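I keep reading that cabbage lasts two months in the fridge. The Brukell newsletter said it in April, then three other blogs copied it, and none of them seems to have kept one that long. Mine had black spots along the ribs by week three.

Maybe their fridges are better. Maybe they peel off half the head and don't mention it.

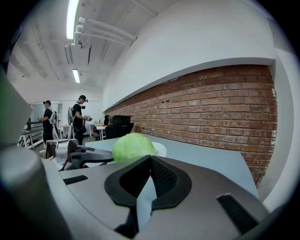

Green cabbage, round and leafy.

Ravinder Fortin wrote to tell me I should wrap it in damp paper. I tried that in the Dinolton drawer and got damp paper. He also swears by those $80 produce boxes, and I'd want to see one do something a plastic bag can't before I spend that.

So I buy small heads now and eat them within two weeks. If you really did get to two months, send me the dates.

Recent posts
Is sourdough worth 72 hours?
Wonbridge knives, one year on
Salt is salt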